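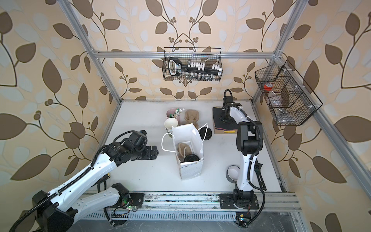 *Fig. 1. Wire mesh basket with tool case, rear rail.*

# Console Game Systems, Lecture 6: Input latency

Villads Lund, Holloway. Notes revised June 29, 2024.

## 6.1 Definition

Input latency is the time from a physical action on the controller to the first visible change on the display caused by that action. The definition has two consequences that students often miss. It includes the controller and the display, neither of which the game developer owns. It also depends on what counts as a visible change, so a jump with a long crouch at the start will measure worse than a muzzle flash, even with the same code underneath.

Network delay is treated separately in Lecture 9. All values in these notes are for local play.

Frame rate and latency are related but must not be used as if they were the same quantity. Frame rate says how often a new picture is finished. Latency says how old the input behind that picture is. A game can run at a steady 60 frames per second and still feel slow if several finished pictures are waiting in a queue.

## 6.2 Stages

The usual order on a console is:

1. **Controller.** The pad scans its buttons and sends a report over radio or USB.
2. **Sample wait.** The report sits in memory until the game reads it. If the game reads once per frame, the mean wait is half a frame.
3. **Simulation.** The game thread updates the world using the sampled input.
4. **Render submission.** A second thread turns the world state into commands.
5. **GPU.** The commands are executed and a buffer is filled.
6. **Present queue.** The finished buffer waits for its turn to be shown.
7. **Scan-out.** The buffer is sent to the display line by line. The middle of the screen is reached after half a refresh.
8. **Display.** The television processes the signal and the panel changes.

Stages 3 to 5 are commonly run in parallel on successive frames. This is pipelining, and it raises throughput. It does nothing to shorten the path taken by any one input, which must still pass through all three stages in order.

## 6.3 Worked case: Tokarham

Tokarham is an action game by Hollard, built on the Gredeveo engine. The release build ran at 30 frames per second on a 60 Hz display, giving a frame time of 33.3 ms and a refresh time of 16.7 ms. The budget below gives mean values.

| Stage | Time (ms) |
|---|---|
| Controller | 8.3 |
| Sample wait | 16.7 |
| Simulation | 33.3 |
| Render submission | 33.3 |
| GPU | 33.3 |
| Present queue (two frames) | 66.7 |
| Scan-out to mid-screen | 8.3 |
| **Total before display** | **200** |

The total is rounded. The television used for testing added a further 8 ms in its low-latency mode, for an end-to-end figure of 208 ms.

Note which stage is largest. The present queue does no work on the image at all. It had been set to two frames early in development, when frame times were uneven and the extra depth hid the occasional late frame. By release the frame times had settled and the setting was left alone.
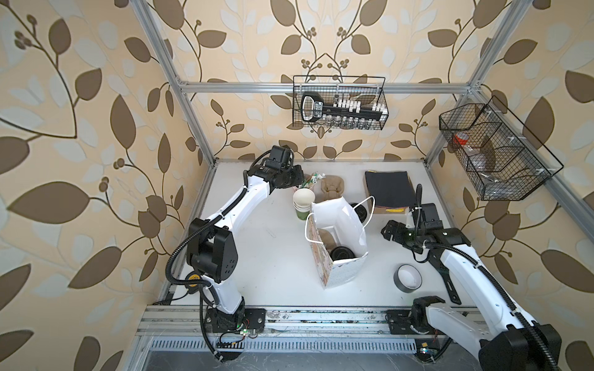 With the queue removed, the total before display falls to 133 ms. The cost is that any frame which misses its deadline is now seen by the player as a repeated frame. Hollard accepted this for the patched build after lowering shadow resolution in the two heaviest areas, where the GPU had been finishing with very little time to spare.

A smaller change was tried as well. Moving the input read from the start of the frame to a point just before the character update saved a few milliseconds, depending on the level. It was dropped from the patch: the replay system assumed that all input for a frame was fixed at the start, and recordings made with the late read did not play back correctly. Late sampling is cheap to add to a new engine and expensive to add to an old one.

## 6.4 Measurement

Internal timestamps cover stages 2 to 6 only. They are useful for finding which stage has changed between builds, but they should never be quoted as input latency.

For an end-to-end value, an LED is wired across the button contact and filmed together with the display by a high-speed camera. The person reading the footage counts camera frames from the LED lighting to the first changed pixel of the response. Sources of error:

- Camera rate. The resolution of a single reading is one camera frame.
- Phase. Presses land at random points within the game frame, so single readings vary by up to one full game frame even if nothing else varies.
- Choice of action. Use the same action throughout and record which one it was.
- Screen position. A response near the top is seen earlier than one near the bottom.
- Display mode. Write down the picture mode with every set of readings. Some televisions return to their default mode when the input is changed.

The Tokarham figure is the mean of 400 presses. Far fewer are enough for a rough comparison of two builds, but the phase error needs a larger set if the difference of interest is less than half a frame. Presses should not be made to a regular beat. A steady rhythm can lock to the frame rate and sample the same phase again and again.

Report the mean, the spread and the number of presses. A minimum value on its own describes the luckiest press and is of no use to a designer.

## 6.5 Variable refresh

On a display with variable refresh, scan-out begins when the buffer is ready, within the limits of the panel. The wait for the next fixed refresh disappears. The present queue does not disappear by itself, and a game that fills a two-frame queue will go on filling it until told otherwise. Below the panel's lower limit the system repeats frames to stay in range, and a new frame may then be held until the repeat has finished.

## 6.6 Terms for the February class test

Sample wait, pipelining, present queue, scan-out, phase error, late sampling. The budget table in 6.3 should be reproducible from the frame time and refresh time alone, taking the controller value as given.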